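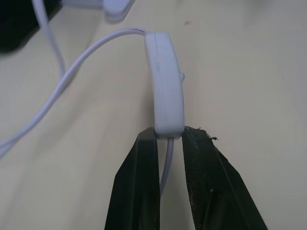 Section 4: Cord, Switch and First Lighting

By now your Isel table lamp should be standing upright on its base, with the shade still in its bag and the bulb still in its box. Leave them there a little longer, please. The cord comes first, and it goes much more easily when there is nothing on top of the lamp to knock over (we have all done it, and the shade always comes off worse).

The Isel has no switch on the lamp itself. You turn it on and off with the inline switch, the small housing that sits partway along the cord. Our founder, Szymon Sadowski, put it there on the very first Mekthorpe lamps in 1978, so that a person in bed could reach the light without sitting up, and we have never found a reason to move it.

What you will need

A clear tabletop, a soft cloth and a few unhurried minutes. No tools are needed for this section.

Laying out the cord

1. Make sure the plug is not in the wall outlet. Keep it on the table where you can see it.

2. Take off the paper tie and let the cord fall open. It has been coiled since it left our workshop in Laltport, so it will want to spring back into loops for a day or two. Coax it along with your hands in wide, easy curves.

3. Run the cord through your fingers from the lamp to the plug. You are feeling for nicks, flat spots or places where the covering has been pinched. If you find one, stop and write to us before going any further.

4. Look at both ends of the switch housing, where the cord goes in. The covering should disappear inside at each end with no bare wire showing.

5. Decide where the switch will live. On a nightstand, we like it just behind the front edge. The switch is 62 inches from the plug, so measure to your outlet before you move any furniture!

Note: If you also own the Nicholas floor lamp, its switch is worked by foot and its cord is heavier. The two cords are not interchangeable, even though the plugs look alike.

CAUTION: Do not bend the cord sharply where it meets the switch, and do not let the switch hang by its own weight off the back of a table. Never open the housing. There is nothing inside that needs cleaning or adjusting.

Fitting the bulb and shade

6. Screw in the bulb from the box until it is snug, then stop. A bulb of up to 900 lumens suits the linen shade nicely; anything brighter tends to glare through the weave.

7. Lower the shade over the bulb and turn the small ring on top until the shade no longer wobbles.

8. Push the plug all the way into the outlet, then press the switch. You should feel a definite click.

If the lamp does not light

Press the switch once more. Then unplug the lamp, let the bulb cool, and give it another quarter turn. Try the outlet with something else you know to be working, such as a radio.

Looking after the switch

Wipe it with a dry cloth, with the lamp unplugged. Hand cream and furniture polish both leave a film that collects dust along the seams. Spare shades and bulbs are listed in Section 7.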